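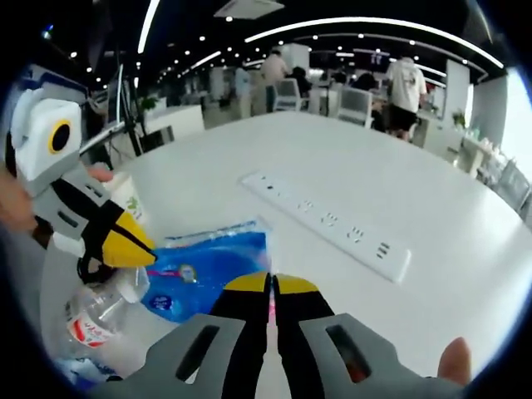 Page last changed: February 2022

Third session with the grippers. I said in my first entry that I would try to be fair about this course, so I will begin with the bottle, which was the best part of the evening.

A clear plastic bottle is a decent thing to practise on. It is round and it wants to roll, and the label has a slightly different grip from the bare plastic. With one gripper in each hand I could hold it at the neck with the left and steady the base with the right, and after a few goes I stopped thinking about which hand was doing what. I enjoyed that more than I expected to. The paper cup was harder. Squeeze a little too much and the side gives, and then you have a dented cup and a recording of yourself denting it, and both of them count against your total.

The blue packet is the one I have come to dislike. The wrapper is shiny and crinkled and the yellow tips slide over it unless you come in from the side and pinch a fold. Our handout says to "approach from above with a smooth, natural motion". I tried the handout's way many times. Then I did it my way and it worked nearly every time, and I was told that my way was inconsistent with the rest of the class. I asked whether the point was to pick up the packet or to agree with each other. I got a long answer about distributions, which I wrote down and have since read twice without being any more persuaded.

The project is called Hirnumeo, and the idea is that each team on the Atdale course records itself doing small table jobs by hand, and the recordings are then used to train an arm to do the same jobs. Our target as a team is 800 good recordings by June. A good recording is one where nothing falls over, both grippers stay in view of each other and the person doing it does not stop to scratch their nose. We are told last year's class ended up with 760 and that their arm could put a cup on a saucer. I would like to see it do that. So far we have seen a video of it, with a cut in the middle.

My doubts, so that I can look back at them in June and be embarrassed if need be.

The first is about the table. We always work on the same big white one, with the same daylight from the window side and the same power strip lying across it. I suggested moving the strip, or covering it, or doing a batch in the small room downstairs. If an arm only ever sees a packet lying next to a power strip, I don't see why it should have any idea what to do about a packet on its own. The reply was that variety comes in the second half of the course. Perhaps it does. I would have put it in from the start, when we are all slow and sloppy and the mess comes free.

The second is about us. By the end of a session I am not picking things up the way a person picks things up. I am doing a kind of slow mime of it, with my elbows out, keeping the tips where they should be. My team mates do the same mime with small differences. So whatever the arm learns, it will be learning from tired people pretending to be careful. That may be good enough. I only wish somebody on the course would say it aloud.

The third is the software. Tuvaso shows you a green bar when a recording has been accepted. I had 24 accepted this evening and 2 of them, when I played them back, were of me missing the packet altogether and closing the fingers on air. Green bar both times. I reported it and was thanked. The two are still in the total as I write.

On the other side of the ledger – the grippers themselves are good. They are heavier than they look and my right thumb aches, but the jaws close evenly and I haven't had one stick. I had been ready to complain about them and I can't.

Next time we start on two-handed jobs proper, opening a packet and passing it across. I have read the Boström notes on this, which claim that passing is easier to learn than placing. There are no figures given for it and the one diagram has its arrows the wrong way round. I will try it with the bottle first, before anyone hands me another packet.

Thumb in cold water for a bit. Must take my own tape in, the marks on the table are peeling again.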